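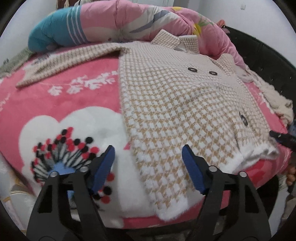

3 min read

The editor of "Plotodell" cut the film in a rented office in Somero between March and the end of summer. The first assembly ran long, and the director wanted the ferry sequence kept whole.

"We lost 15 minutes, nearly all from the second act," the editor said. "The ferry stayed — I only moved its sound two shots earlier."

Dialogue was recorded on set with two microphones, and three scenes were replaced later at Pivitz, the mixing house. The editor does not consider the replacements a compromise. "The generator was in every take. You can filter it, but then the voices go thin."

The next job is a documentary on the Prieto quarry, with no script and a much larger volume of footage.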